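**Two-arm unit: buy, lease, or stay in sim another year?**

**yenmac**

Working out next year's equipment budget for our training kitchen program and I'd like a sanity check from people who've bought one of these. The quote from Stindley is $116k for the two-arm Dunberg, grippers included, delivery not. Lease is 24 months with a buyout at the end. Quote is good until the end of May.

We've had the arms running in simulation in the meantime. Renders from the current kitchen scene:

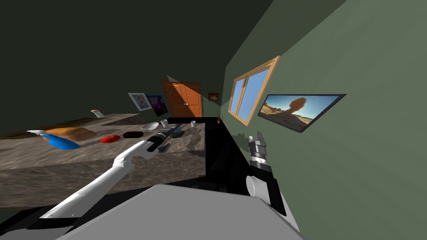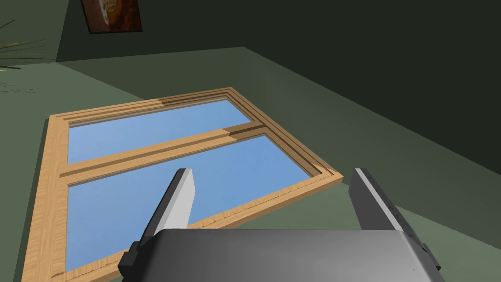
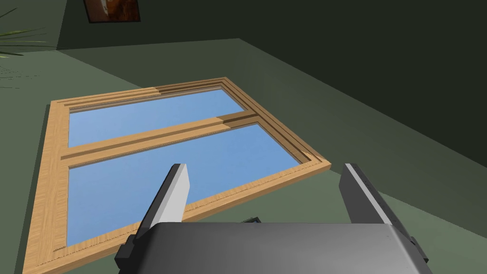 *First one is the kitchen island with both arms, the other two look past an open gripper at the wooden window.*

Main question is whether the money goes on hardware now, or on compute and someone's time to build more scenes. I can't get both through.

Yến Mạc

---

**flatpack_dave**

What's the lease per month? Can't compare without it.

---

**yenmac**

They want it kept off forums, sorry. Add it all up with the buyout and it lands nearly 40 per cent over the purchase price. That does cover service visits and one gripper replacement.

---

**sstockdale**

I'd stay in sim. We bought in year one and the arms sat for months while we sorted out power, floor loading and who was allowed to switch the thing on. The warranty clock runs from delivery, so we burned a good part of it on paperwork.

Your scene looks well past the stage where you'd learn something from adding to it. Loaf of bread, bowls, cups, a tap. You could run the clearing-up tasks on that island for ages before the real thing would teach you anything new.

Sheila Stockdale

---

**mulga_wire**

Disagree with Sheila. Sim contact is where the plans go wrong. We had a bowl pick that was fine in sim every single run, then the real bowl skated off down the bench as soon as a finger touched the rim. If Yến's tasks involve small dark bowls like the one near the gripper in the first render, she needs real fingers on real crockery before she signs off on which gripper to order. Changing grippers after the fact cost us more than the freight did.

---

**sstockdale**

That's an argument for a gripper and a bench stand. You can get a single Gremeo two-finger on a stand for a fraction of the arm price and push bowls about all day.

---

**mulga_wire**

Fair, but then you've got a gripper that might not be the one that ships on the Dunberg.

---

**yenmac**

The one Stindley quoted is a parallel two-finger, same general layout as in the renders. I asked whether they'd sell it on its own and they said they'd "look into it". That was a while back.

---

**flatpack_dave**

Ring them. Don't email. Ask for parts, and ask for the lead time on fingers while you're there. Ours was 32 working days for a pair of replacement fingers and nothing in the contract stopped them taking longer.

Also, how wide is your real bench? The reach over that island looks like a lot of arm. If your actual kitchen has a bench against the wall you might be paying for reach you can't use.

---

**yenmac**

Real one is an island too, a bit narrower. There's a shorter-reach version but only about eight grand in it, and then we'd lose the far side of the bench. I'm leaning to the longer one regardless.

Good tip on the fingers, that's going in the questions.

---

**brolga77**

Things missing from our first budget, in case it helps:

- freight and a forklift at the other end
- electrician
- guarding or a light curtain, depending on what your safety people say
- spare fingers, spare pads
- 40 hours of integrator time, which we used up before the second arm had moved
- annual service after the first year

The integrator hours were the one that hurt. We went through Đinh and had no complaints about the work, we just hadn't allowed enough of it.

---

**mulga_wire**

Add crockery to that. Serious. We went through a box of mugs.

---

**sstockdale**

Brolga's list is my whole point. Those are next year's costs if she buys now, and the scene work stops dead in the meantime as there's only the one budget.

---

**yenmac**

OK, what I'm thinking after all this: ask Stindley for the gripper and spare fingers as a separate line, put the rest into sim time, and have them hold the arm price for twelve months. If they won't hold it I'll take the lease numbers upstairs and see what happens.

---

**flatpack_dave**

They held ours for six. Twelve might be a stretch but ask.

---

**mulga_wire**

Still reckon you should lease. Get the hold in writing either way.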